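PRESS RELEASE – for immediate use

Jillstead opens its small kitchen range to visitors this October

Homeware firm Jillstead will show its new range for small kitchens at the Vaher showroom from Tuesday. Doors open at 9, free entry, no booking. Everything laid out on one table, the way people really use it – plates in the rack, mugs on the tree, corn in the basket.

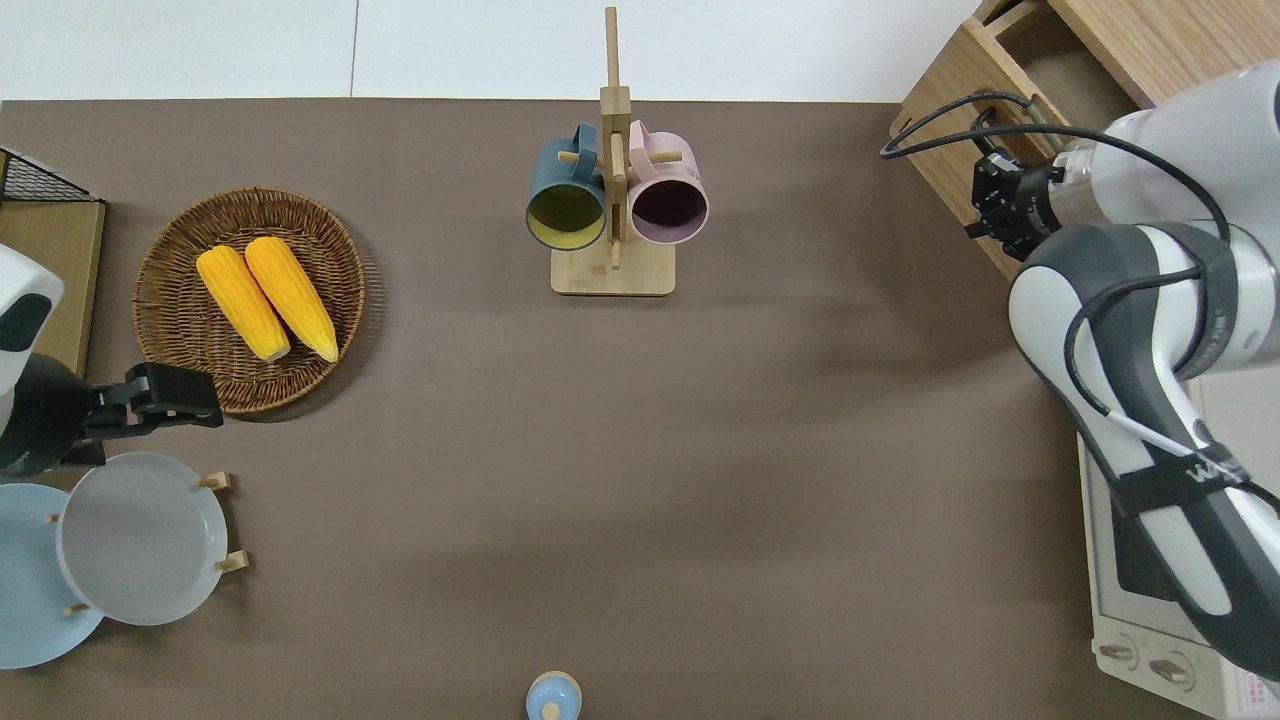
The range is aimed at renters and first homes. Short worktops, no pantry, not much cupboard. "We kept hearing the same thing, where do I put it all," said Roya Kermani, who leads the range. "So the plates stand up and the mugs hang. Teh rest follows from that."

Colours stay soft. Blues, greys, a bit of pink, and light wood for the stands. Visitors can handle all of it and move things about. Up to 13 pieces on sale on the day, more to order.

Jitendra Jaiswal of Vaher said the showroom was glad to have it. "Our last kitchen show was two years ago and people still ask. Bring your measurments."
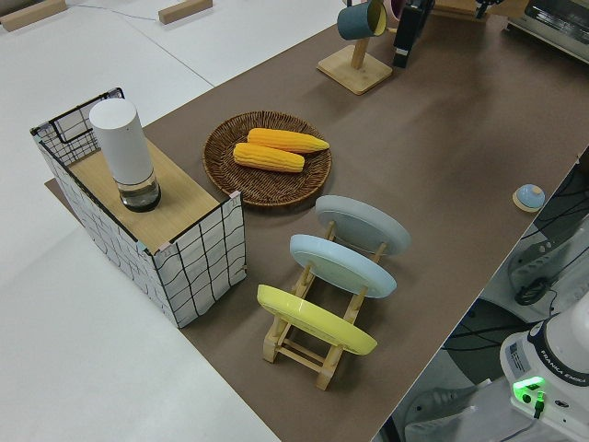 Wooden dish rack with grey, blue and yellow plates, and corn on a round wicker plate.

Short talks on storage by Moushumi Jayawardena, 2 pm daily. Tea provided.

Press contact: Gaurav Grewal, Jillstead press desk. Samples on request – please ask early, stock is limited.

Ends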